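Print | E-mail

Dullerik Workshop, care of the hand-held grippers. The following posts set out the routine now in use for both units. Comments may be sent to Erzsébet Hegyi.

1/ Each gripper has two wide gray jaws with a black rubber pad on each. The pads do most of the work and wear first. They are inspected every 200 grasps and replaced as a pair.

2/ Light scuffs along the lower rim of a pad are acceptable. A split, a lifted corner or a smooth patch on the ribbed face is not. Pads in that condition are removed the same day.

3/ Pads are wiped with a damp cloth only. Solvent was tried in January and left the rubber tacky. Nga Quan has asked that it be kept out of the Odero room altogether.

4/ When the jaws are closed, the upper tips of the pads should touch first. If the lower ends meet before the tips, loosen both pad screws, reseat the pads and close the jaws again by hand.

5/ The printed marker must lie flat on its block. After any marker is changed, the unit is recalibrated before it returns to use. Recalibration takes 8 minutes.

6/ Door and shelf work at the white cabinet is hard on the finger tips. The log for Unit B shows 317 door pulls since its last service, and more than 68 of them were marked as slips. Staff are asked to check the tips before each session at the cabinet.

Print | E-mail

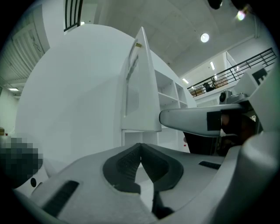
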